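The survey of the Hokberg cistern was closed in April, with one discrepancy outstanding. The design volume was 600 cubic meters. The measured volume was 15 more. Young-sook Bae checked the tape, the level and the arithmetic, in that order, and found each of them sound.

She wrote to the contractor, Petridis, asking for the original drawings. Petridis sent a set dated before the second lining. The second lining should have made the cistern smaller.

She drained it to the sill and measured again. The east wall had moved outward by the width of a hand. There was no cracking at the corners. The floor slab was level to within the limits of the instrument. She entered the new figure beside the old one and initialed both. 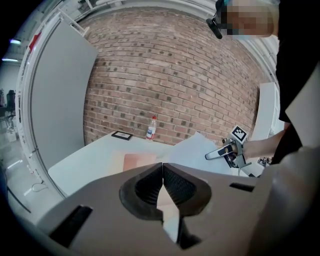
Brigitta Frei replied by the evening post that a wall does not move without a load, and that the load should be found before the figure was corrected. She added that the budget for finding it was 300, including travel.

Bae spent 80 of it on a train to Prava, where the first engineer's papers were kept in the basement of the land office. The papers were in good order. Each spring, for as long as he held the post, he had measured the cistern and recorded a volume slightly larger than the last. In the column for remarks he had written "as expected." No calculation was attached.

She copied the column by hand. Plotted against the year, the points fell on a straight line — straighter than her own instruments could have produced. Extended backward, the line reached zero at a date well before the excavation.

The clerk asked whether she needed anything else. She asked for the file on the previous reservoir. There had been no previous reservoir, the clerk said, only the field, and the field had been dry.

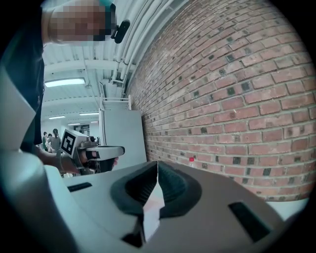
From "The East Wall," part one.

She took the night train back. At six she unlocked the valve house, set the level on its bracket and let it settle. The reading was 616. She entered it, and after some time, in the column for remarks, she wrote two words.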